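Talking Speedometers at Arnardóttir Instrument Repair

I've driven past the Arnardóttir shop in Stistwood more times than I can remember and never once gone in. It's a low building behind the tire place, with a sign so small you'd take it for a street number. Then the speedometer in my old pickup started swinging back and forth like a windshield wiper every time I got above 40, and a guy at the parts counter said, "You know there's somebody right here in town who does those, don't you?"

So I took the cluster out (one broken tab, my fault) and carried it over in a bath towel. I ended up staying most of the morning, and the owner was kind enough to let me turn on my recorder. She asked me to leave her name out of it. "Put the shop's name," she said. "That's what's on the invoice."

First thing I wanted to know was what was wrong with mine, naturally. She didn't even open it. She put a little square key in the back, spun it with her fingers, and listened.

"That's your cable," she said. "Your head is okay. A bit stiff. But a needle that swings evenly like that, left, right, left, right, that's a cable binding up inside the housing. It winds up and lets go, winds up and lets go. People send me the speedometer from three states away, and I send it back and tell them to go buy a cable."

Does she charge them for that?

"Return shipping. And I'll put a drop of oil in it while it's here."

I asked how she got started, and she laughed at me a little. She had been doing typewriters and adding machines for an office supply place over in Plovden, and when that work dried up the boss had a box of dash clocks somebody had left on consignment. "There were 17 clocks in the box and I got every one of them ticking except two. I still have those two. I'm going to get them."

Dash clocks are still a big part of the business! I had no idea. If you've ever owned a car from the fifties or sixties, you know the clock doesn't work. It didn't work when your dad owned the car either. Most of them are wound by an electromagnet that snaps a spring every couple of minutes, she told me, and the points that do the snapping burn up if the battery gets low. "So the car sits all winter, the battery goes down, the points stick closed, and it cooks the coil. Pull the fuse in November. I've been saying it for years."

She'll fix the points and keep it original, or she'll put a quartz movement in behind the old face. I figured she'd be snooty about the quartz ones, but no. "If you drive the car, get the quartz. If you show the car, well, the judges can hear it. Some of them get right down there and put an ear on the dash."

Mechanical speedometers take up the rest of her bench. I'd always assumed the needle was hooked to gears somehow, and it isn't, not directly. The cable spins a magnet, and the magnet sits inside a light metal cup without touching it. The cup wants to follow the magnet around, and a hairspring holds it back. The needle's on the cup. When she was explaining it she had one apart in her hand and blew on it and the needle jumped, which I made her do again.

"The grease is what kills them," she said. "People pack grease down the cable so it'll be quiet, and it works its way up into the head, and then it's in the cup. Now your needle goes to 100 and stays there while you're sitting at the light. I spend half my life washing grease out of things. Bottom two thirds of the cable, a thin coat. Leave the top dry."

Calibration gets done on a machine called a Pluvudau, which I had never heard of and which sits on its own stand by the window. It turns the head at a steady rate and she adjusts the spring until the needle agrees. She checks at low speed, then at 63, then up near the top. Why 63? She had to think about it. "That's where the fellow who had the machine before me put a mark. In paint. I could use 60. I've just always used his mark."

I asked about odometers, and I want to get this part right because she got pretty serious. She'll repair a broken odometer and set it to the reading it came in with, and she writes that number on the work order and has you sign beside it. She will not set one to some other number over the phone, whatever the story is. "I get the call every month. It's always their uncle's car."

Turnaround is 6 weeks right now. It's better in March, when the show people haven't woken up yet, and terrible after that. She doesn't do digital clusters, she doesn't do motorcycles anymore (too much vibration, too many come back), and she'd like you to please take the bulbs out before you ship. Wrap the face in something soft, never newspaper. Newsprint rubs off on the lettering, and old dial paint is a lot more delicate than it looks. She showed me one where somebody had gone at the numbers with glass cleaner. There was no 30 and no 50 left on it.

"I can redo a face," she said. "It costs more than anything else I do. Just leave it dirty and let me look at it."

For the record, I bought a cable that same afternoon. It went in from under the truck with a lot of bad language, and the needle now sits as still as can be. The old one had a kink right where it goes through the firewall, exactly where she said to look.

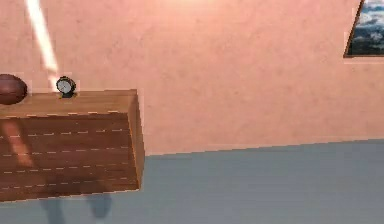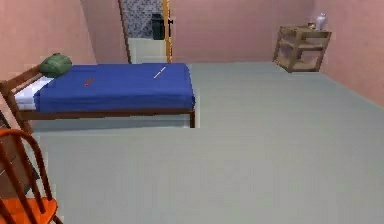
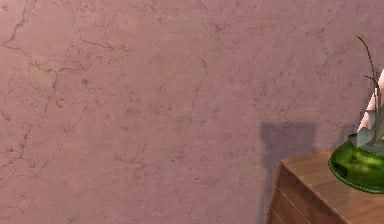

Pink walls, three renderings.

Arnardóttir Instrument Repair is open mornings, until noon. Walk-ins are fine if you're local. If you're mailing something in, call first and let it ring, she's usually got both hands full. And write your phone number on the part itself, on masking tape, along with the one in the box.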